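Workshop Tips: Sharing a Bench With a Sorting Arm

Posted 8 June 2021 by Cecilia Agbeko

We run the tool return room at Urnedon, where loaned hand tools come back, get checked and go out again. Since March one of the sorting benches has had an arm on it. A few readers in small shops have asked what changed for us day to day, so these are the tips we now give new people.

Empty the pockets first. Returned bags come in with screws, receipts and half a roll of tape in the bottom. We used to pick that out as we sorted. Now it has to be done before anything goes in the bin, and it takes one person most of the first hour.

Mix the load, but keep it small. A handful of different things spread out on the bottom of the bin goes better than a full one. If two handles are crossed, pull them apart before you press start.

Clamp the bin. Ours crept along the table a little at a time until the picks were off. Bar clamps at the corners fixed it. Check them at the start of every shift, and mark the table with tape so the bin goes back to the same spot.

Put the pendant where you can reach it without leaning over the bin. Syahrul Jugah, who trained us, makes each new person find the stop button with their eyes shut before they are allowed to load.

Keep the hand bench. We still sort anything sharp or oily by hand, and anything from the Bidham branch, which packs its returns in its own way. On a normal day 215 pieces go over the hand bench and around 1,000 go through the bin. 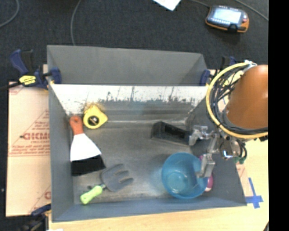

Small garden tools and kitchen pieces were added to the loans list last, and they are where most of the questions come up. A bowl goes in open side up. Scrapers and putty knives get a wipe first, or the old filler ends up all over the bin.

As for the jobs, no one was let go. Two people moved from sorting to repairs, and they needed 26 hours of bench training each before they were signed off. The repair work pays a bit more. The sorting shift is quieter than it was, and some of us miss the talk - Lodhi, our other site, now swaps people over at lunch so the same person isn't watching the arm all day. We plan to copy that.

Write down every stop, even the short ones. A line in a notebook is enough: time, what was in the bin, who cleared it.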